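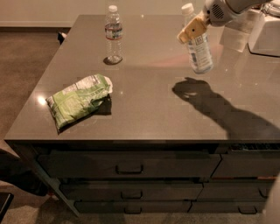
I've now read the Flostosura leaflet twice, and I'm still not persuaded that any of us needs it. For those who missed the earlier messages, it is a powder you stir into water before meals, and it is meant to "steady" your appetite and cut down on snacking. The shop in Ponside has it by the till. My own view is that you'd get a fair part of the effect from what goes in with it. Take a plain bottle of water like the one on the grey worktop, with the white cap and the red band on the label, drink it before your dinner and see how hungry you are. Then do the same with the powder and tell me what the difference was worth. The leaflet compares people taking the powder with people taking nothing at all, so I don't see how anyone can tell.

Anyway, I wanted to answer the message that went round on Aug 14, 2024, because several people have replied to say they're ordering and I think a few points have been skated over.

> Hello all,
>
> I've been on the Flostosura for 27 days now and
> can honestly say I'm a convert. I used to be
> raiding the biscuit tin every afternoon and now
> I hardly think about it. I've also cut out the
> crisps and started walking to work, so I feel
> better all round. The leaflet says it's all
> natural fibre and that most of us are short of
> fibre anyway, so it can't do any harm. They did
> a trial with 3750 people! If enough of us order
> together we get the 500 g tub at the lower
> price. Let me know by the end of the month.

I'm glad you feel better, and I mean that. But you've cut out crisps, you're walking to work and you're taking a powder, all begun in the same month. I'd put my money on the first two.

On "it can't do any harm": fibre powders can give you wind and cramps if you go from very little to a lot overnight, and they can get in the way of some tablets if you swallow them together. The leaflet has one line on this, in small type, on the back. Anyone here on regular medicine should have a word with a pharmacist before joining in. I wouldn't take the till assistant's word for it, nice as they are in there.

On the trial: I looked for it. The leaflet says "3750 people took part" and gives Timadholm as the place, with no year and no name of whoever ran it. When I wrote to the firm I was sent the same leaflet again, as a PDF. Reading it closely, "took part" seems to mean they filled in a form saying how they felt after trying it. That's a survey of customers – people who had already paid. There may be a proper study behind it somewhere, and if somebody has a copy I'll read it and say so on the list.

On being short of fibre: true of plenty of us, me included. But oats, beans, lentils, brown bread and a bag of frozen peas all have it, and they're food, so you get your dinner at the same time. Softić on the corner does dried lentils by the scoop and I can feed the two of us for days on one bag. I can send round the soup I make with them if there's any call for it (onion, carrot, cumin, nothing clever).

We've been here before as well. Some of you will remember the green tablets we all went in on one December. I still have 2 boxes of those in the cupboard over the fridge, and I paid my full share.

So count me out of the group order, please. If it goes ahead without me, could whoever places it ask first whether unopened tubs can be sent back? The leaflet doesn't say.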